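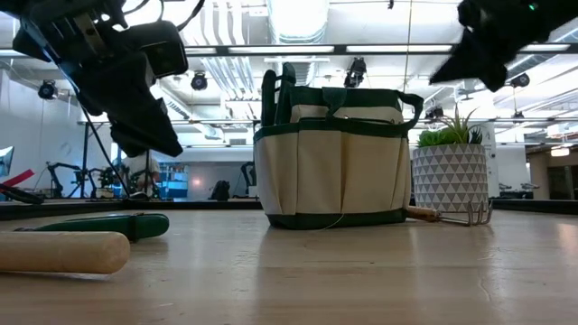
Section 2 - Setting up your goal journal

Kandcombe Journal, user guide. Updated Feb 20, 2025

Read this bit before you write anything in the book. Ten minutes, tops. Pen, journal, quiet corner.

1. Open at the Start page. Name, month you're starting in. If it's August and everyone's away, fine, start anyway.

2. Write ONE big thing you want to do. Not five. One sentence, plain words. "Run the Sterkness half" is good. "Be better" isn't.

3. Under it, why you want it. Keep going till you've got something you'd be a bit shy to read out.

Note: Keisha Pettigrew's sample pages are at the back, if you're stuck. Don't copy hers, it wont stick.

4. Turn to the Steps grid. 7 boxes. Fill the first 2 only - leave the rest blank for now. You'll know more in a fortnight.

5. Pick a daily time. Same time each day. Write it on the inside cover, in pen. 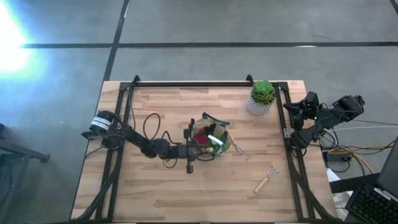 6. Pick your check-in person. Tell them the goal out loud or by phone. Texting counts but only just.

Caution: don't choose someone who wants the same thing as you. Turns into a race. Bernice Dogbe's note on page 291 has more on this.

7. First entry tonight. Three lines. What you did, what got in the way, what's next. Stop there even if you feel like writing more.

Missed days

Leave the page blank and carry on with todays. No catching up, no doubling up. Up to 7 blanks in a row is OK, after that go back to step 2 and check you still want the thing.

Caution: the journal is for goals and habits. If you're in a really low patch, put it down and talk to your GP or someone you trust.

Using the Flodell insert

Slots into the back pocket, printed side facing you. Weekly review goes on this, daily entries dont. Refills are sold seperately, ask for part 522.

Next: Section 3 - Your first weekly review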